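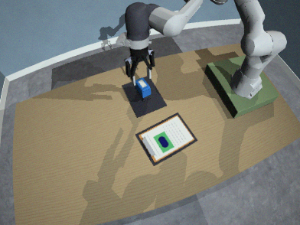

Wooden tabletop with box, mat and clipboard

Wonside Community Storage – Frequently Asked Questions
Last updated 12/08/2020

Who may rent a unit?
Any resident of Wonside or Curatau aged 18 or over may rent a unit. Small businesses and clubs registered in either town may also apply. Proof of address is required when the agreement is signed.

What sizes are offered?
Units are offered in three sizes: 17, 55 and 200 square feet. The smallest size is suited to papers, seasonal clothing and small household goods. The largest will hold the contents of most two-bedroom homes. All units at the Kozma Street building are on the ground floor. Units at the Zatia building are on two floors, with an elevator.

How do I reserve a unit?
Reservations are made at the front office or by mail. A deposit of $200 is due at the time of reservation and is returned within 30 days of the end of the agreement, less any unpaid rent or cleaning charges. Units are not held without a deposit.

How should I pack and label my boxes?
Boxes should be closed on all sides and should not weigh more than one person can safely lift. Please write the unit number on each box and keep your own list of contents. A label on the top is easy to read while packing, as with the small blue box and its white label, but it will be covered once boxes are stacked. Customers who intend to stack are asked to put a second label on one side.
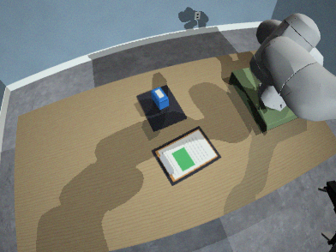 An inventory form is included with every new agreement. It should be filled in before the goods are moved into the unit, and a copy should be left with the office. Many customers find it convenient to complete the form at a large table, with the clipboard kept close to the box being packed, and to finish one box before opening the next. The form is not a valuation and will not be accepted as one by an insurer.

Are my goods insured?
No. The rent does not include insurance. Customers must hold their own policy for the full value of the goods and must show proof of cover before receiving a key. Some home policies extend to stored goods – please check with your insurer.

What may not be stored?
Food, plants, animals, fuel, paint thinner, gas cylinders and fireworks may not be stored at any time. Vehicles may be stored only in the largest units, and only with an empty tank and the battery disconnected. Goods found in breach of this rule will be removed at the customer's expense.

When can I visit my unit?
Both buildings are open from 7 a.m. to 9 p.m. every day except public holidays. From September the Zatia building will close at 8 p.m. Customers must sign in at the door.

May another person use my key?
Only persons named on the agreement may enter. To add a name, both parties must come to the office with identification. There is no charge for the first added name.

How do I end my agreement?
Written notice of 14 days is required. The unit must be empty, swept and unlocked by noon on the last day. Rent paid past that date is refunded – in full weeks only – together with the deposit.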